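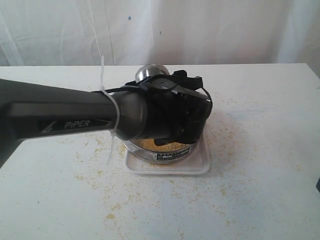
A stainless steel sieve on a white tray.

Corkley bakers to lend out kitchen tools

A lending shelf for baking tools opens in December at the Brabec building in Corkley. Residents will be able to borrow sieves, cake pans, scales and rolling pins for up to 17 days at a time.

The shelf will start with 22 items, most of them given by households in Corkley and nearby Tristetby. A grant of $3000 from the town paid for cabinets and a second sink.

Borrowing is free, with a limit of 3 items per household. Tools must come back washed and fully dry. Sieves should be tapped out and rinsed right after use, as flour sets hard in the mesh once it gets damp.

The shelf does not take electric mixers or glass dishes. Knives may be added next year.

Donations can be dropped off at the side entrance until 6 p.m. A similar shelf in Bruverness has been running since spring.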